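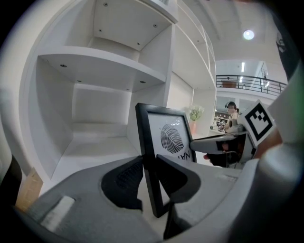

Figure 2. Shelf task, framed print held upright in the gripper in front of the white cubbies.

4.2 What changed for staff

Shelf work at the Hutovley office used to be shared out informally, whoever was free. Since October that is over. 16 staff kept work diaries, 1354 entries in all, coded by Arango and Haslinger separately. Main finding – less lifting, more waiting. Staff at desks near the shelves reported more interruptions then those upstairs. Small jobs mostly, a frame to straighten, an item to hand over. None of this was in anyones job description. "I plan my calls around it now," one wrote. Two people asked to move desks. Pay grades unchanged at time of writing. Diaries from the Wullow site not yet coded, see Section 5.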